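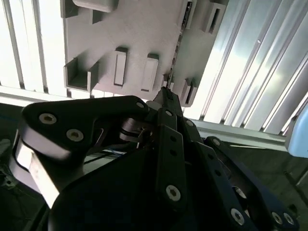
Prado Field Case, medium size, reviewed after five months

I do home visits as a community physiotherapist and carry a portable TENS unit, a small Doppler, spare leads, gel, wipes and a folder of paper notes. My old shoulder bag gave up at the strap in January and I replaced it with the medium Prado. It has been out on most working days since then.

The case is soft-sided with a stiff base. It opens from the top with a zip that runs round three sides, so the lid folds right back and stays out of the way. Inside there is one main space with two padded dividers held by hook and loop. I keep the Doppler at one end, the TENS unit at the other and the leads in the middle. The dividers grip well, though the fluff they pick up needs pulling off now and then.

There are two outside pockets. The front one is deep enough for gloves and a bottle of gel standing up. The back one is flat and takes A4 notes, but only just - a cardboard folder goes in, a plastic ring binder does not.

The lining is pale grey and wipes down with ordinary surface wipes. I had a gel leak in the second month and it came off without leaving a mark. The outside is harder to clean. Mud dries into the weave near the base and has to be brushed out.

Carrying it is fine for short distances. The handle is padded and sits over the middle, so the case hangs level if you load it evenly. The shoulder strap is less good. The pad slides about and the clips squeak. I swapped it for the strap from an old Anau laptop bag, which fits the same rings. Gleice Portela on our team has the large Prado and says the strap on hers is the same.

I looked at the Porkier wheeled case before buying. It is sturdier and holds more, but most of my patients live up a flight or more of stairs and I did not want the extra weight. The Ukov roll bag was cheaper and had no dividers at all, so everything would have ended up in a heap at the bottom.

After over 300 visits the zip still runs smoothly and the base has kept its shape. One line of stitching on the front pocket has started to fray at the corner. I have put a few stitches in it myself and it has held.

Good points: wide opening, sensible dividers, easy lining to clean.
Bad points: poor strap, tight notes pocket, no rain cover in the box.

I would buy the medium again. If you carry a ring binder, get the large.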